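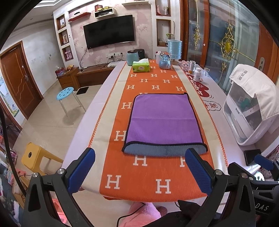 # Microfiber towels, runners and the long table

Notes from wash day, mostly so I stop getting asked. Updated March 2024.

**Washing**

- Microfiber goes in with microfiber. No cotton bath towels, no fleece. The lint gets into the fuzzy side and never really leaves.
- Cool or warm, never hot.
- Half the detergent you think. Liquid.
- NO fabric softener. No dryer sheets either. Coats the fibers and then the towel just pushes water around the table.
- Purple and navy ones seperate for the first 2 washes. Ask me about the gray pillowcases.
- Line dry or low heat. If you did use softener by mistake, wash again with a splash of white vinegar and nothing else in the drum.

**Folding**

Table has to be clear enough for the towel to lie flat, one towel's width will do. Fuzzy side down. Smooth from the middle out, then fold long side to long side. If it has a piped border, line up the piping and ignore the rest, the middle stretches a bit and won't ever match. Near edge flipped back so you can see the underside, handy when one side is for dusting and the other for drying.

Chinyere Ibrahim rolls hers and stands them in a basket. Looks nice. Takes me twice as long.

**The runner**

Ours is the orange one with the H's all over. It slides on the white cloth, always has. What works:

- a strip of rubber shelf liner under each end, cut narrower than the runner so it doesnt show
- pull it straight from the far end, then leave it alone
- iron on the back, medium, slightly damp. Go along the letters, not across

Tea on the cream band: blot, cold water, dab of dish soap, blot again. Don't rub. Rubbing is how the last one got the halo.

**White tablecloth underneath**

Shake it outside first. Soak in oxygen bleach (read the box for how long) then a normal wash. If there's a print on it, like the red cartoon on ours, turn it face down to iron and put a thin cotton cloth between. Printed stuff can stick to the iron. Obinna Ogbonna has the iron to prove it.

**Keeping the far end under control**

Stuff creeps. Tissues, lamp, jars, and then there's no table left. Rules at our place:

1. Tissue box stays at the end. Everybody reaches for it.
2. Anything with a lid gets wiped before it goes back, sticky rings ruin the cloth
3. Pill bottles, label facing out. If there are little kids visiting, up high and out of reach instead.
4. Pens and sticks in one container.
5. Small bottles go in the cabinet with the clear door. Cover on top washes with the tablecloth.
6. Phones off the cloth when there's water out!!

Lampshade with sparkle on it: soft dry paintbrush, top to bottom. Lamp off and cooled down. Dont use a damp towel, the glitter comes off.

**How many towels**

Four is plenty for one table and a kitchen. Two in use, the others in the wash or the drawer. I had a 99 cent pack once and they shed all over the glasses.

Still need to try the borax thing on the old dish towels, will add it under Washing if it's any good.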